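Routes Gear Huts Digs Newsletter Contact

Club pages > Gear store > Rope and ladder check, November

Checked by Witold Pawlak. Second signature Raimo Tikkanen.

Covers everything on the tackle racks. Personal kit is not included. Items marked FAIL are already off the rack and must not be signed out.

1. Static ropes
Sikora 60 m, blue tag: PASS. Slight fuzzing near one end, sheath sound, core feels even all the way through.
Sikora 45 m, red tag: PASS WITH COMMENT. Came back from Plollelon with grit worked into the sheath. Washed twice. Check again before the next pitch trip.
Dralari 30 m: FAIL. Flat spot 8 m from the tagged end. Cut at the flat spot. The long piece can be re-tagged as a 20 m after it has been measured, the short piece is for knot practice only.
Old white rope, no tag: FAIL. Nobody could say when it was bought. Please stop putting untagged rope back on the rack.

2. Ladders
11 ladders on the list, all seen.
Ladders 1 to 8: PASS.
Ladder 9: PASS WITH COMMENT. Rung near the top has started to turn on the wire. Use on short pitches only until it is pinned.
Ladder 10: FAIL. Broken strands at the C-link. Same fault as last year, other end.
Ladder 11: PASS. Spreader replaced.

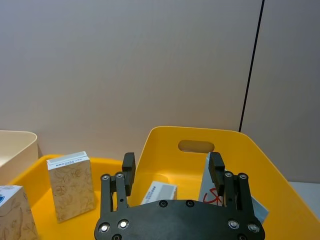
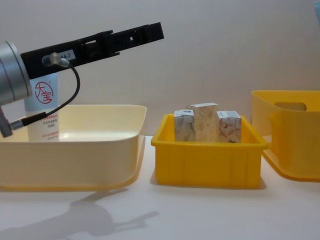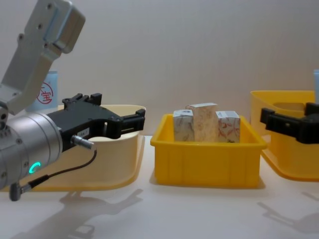
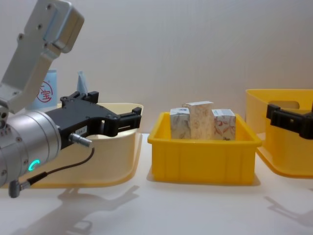 3. Slings, maillons and hangers
Tape slings: 3 FAIL for stiffness and fading, rest PASS. Failed slings cut up on the spot.
Steel maillons: PASS. Two had to be freed with oil. Close the gates finger tight when you hang them up, not with a wrench.
Alloy hangers: PASS WITH COMMENT. Surface pitting on the ones that lived in the entrance series. Keep these for dry caves.

4. Helmets for loan
Shells: PASS. One has lost its size sticker, it is a medium.
Chin straps: 2 FAIL, buckles will not hold under a firm pull. Replacement buckles on order from Vetcombe.
Lamp brackets: PASS. Spare screws are in the tobacco tin on the shelf above the sink.

5. First aid and rescue bags
Bag A: PASS. Dressings in date, seal refitted.
Bag B: FAIL. Seal broken and the foil blankets gone. If you use something from a bag, write it in the book. Bag B stays in the store until it is made up again.
Hauling kit: PASS. Pulleys run freely. The rope in this kit is not for general loan, whatever the old notice says.

6. Store room
Heater: PASS.
Drying line: PASS WITH COMMENT. Hook at the door end is loose in the plaster. No wet ladders on it for now.
Log book: filled in up to the September Plollelon trip, then blank. Trip leaders to bring it up to date.

Still to do: pin rung on ladder 9, measure and tag the cut Dralari, restock Bag B, fix hook.

W.P.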